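Updated in February, mostly the washing and sorting bits. Same questions keep coming in so please check here first before emailing.

# Moneck Brick Library: FAQ

## How does borrowing work?

Pick a tub off the shelf, sign the sheet, take it home. 30 days. Bring it back with everything in it, or close to it. Renew by email if nobody's waiting on the same one.

## What's in a tub?

Depends on the tub. Small ones are 291 pieces, big ones 325. The number's on the lid. We check by weight, so one missing piece won't get you a call. A handful might.

## Do you take donations?

Yes! Always. Loose bricks, half sets, shoeboxes from the attic. No instructions needed. Please no:

- magnets
- anything with batteries
- bricks that were painted or glued
- food (yes, crumbs count)

## Do the brands have to match?

No. We mix anything that clicks. We sort out the ones that won't hold with the rest and those go in the Pivton bin by the door, which is free to take home. Good for sandboxes and for crafts.

## How do I tell if a used brick is any good?

Flip it over. The underside tells you more than the top. You want round tubes down the middle with clean rims, thin walls still straight, no white stress lines at the corners. Then press it on to one you know is good. If it slides off by itself, Pivton bin. 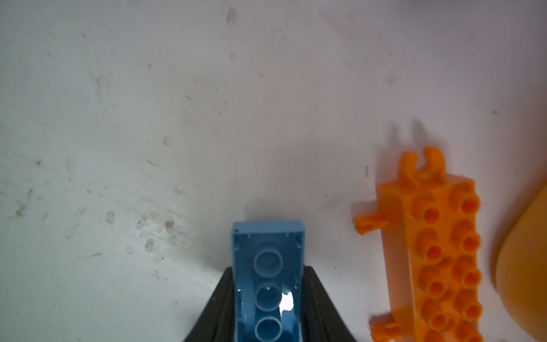

Nicanor Cantero wrote in on this one: the tubes are worth a look but he goes by the corners first, a corner that's been chewed will never seat right no matter how nice the inside is. Also says hold it up to a window, cracks show up faster that way.

Fair. Added to the checklist at the sorting table.

## How do you wash them?

Mesh bag, lukewarm water, a little dish soap. Leave 20 minutes, swish, rinse twice. Then out on a towel, open side down so the water runs out of the tubes. Overnight at least. Do not use the dryer, do not use the oven, do not put them on a radiator. Somebody did the radiator. We lost most of the Benítez tub.

Dishwasher is a maybe. Top rack, no heat. We dont do it here.

## Stickers and printed pieces?

Wipe only. No soaking. Put them in the small envelope inside the lid so they don't go through the wash with the rest.

## How should we sort before bringing a tub back?

You don't have to. But if you want to help:

1. Pull apart anything still stuck together.
2. Big bricks on one side, small stuff on the other.
3. Wheels, windows and odd connector peices in the zip bag.

Color doesn't matter at this stage. We get to it later.

## Why sort by shape and not by color?

Kids ask for color, but hands look for shape. A red two by four in a pile of red is really hard to find. A red two by four in a pile of mixed two by fours, easy. So drawers are by shape first and then color if there's room. Size names go by the studs on top, and height doesn't come into it: the tall red one in the photo has four studs, two by two, so it goes in with the two by twos even though it's a good deal taller than it is wide. Blue ones the same, whichever way up they land. Drawer labels have a little dot drawing on them if you can't remember.

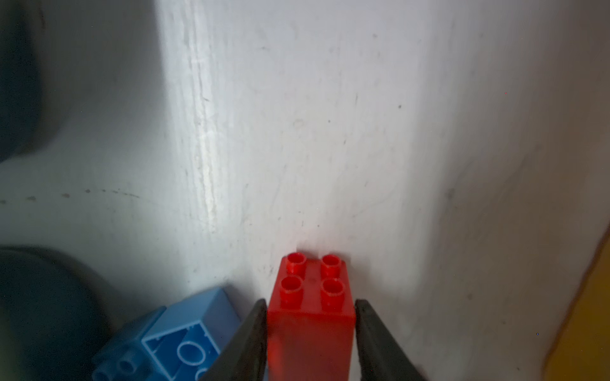

Storage at home is a different thing and we get asked about that a lot too. Shallow beats deep. A deep bin means dumping the whole lot on the floor every time, and then it's your floor. Try a tray with a rim, or a bedsheet you can gather up by the corners. For a small collection just keep the standard bricks together and don't fuss over it, a red two by two and a light blue brick can share a tray fine, you'll spot either one right away. Lids if you have a cat.

## Two bricks are stuck. Help?

Not teeth. Please. There's a separator in every tub, the flat lever thing marked Zukden. Slide the edge in under the top one and push down. Still stuck, run them under cool water and try again. Still stuck after that, bring them in as they are.

## We lost some. Do we pay?

Under 20 pieces, no. Over that we ask for a swap, any bricks you've got, similar sizes. No cash needed.

## What ages?

Standard tubs are for four and up. Toddler tubs have the chunky bricks only, ask at the desk. Don't mix the two at home if there's a little one around, we can't always catch it when it comes back.

## Can I come help sort?

Yes, mornings are best. Table's in the back, bring glasses if you need them for small stuff. Coffee stays on the windowsill, away from the trays.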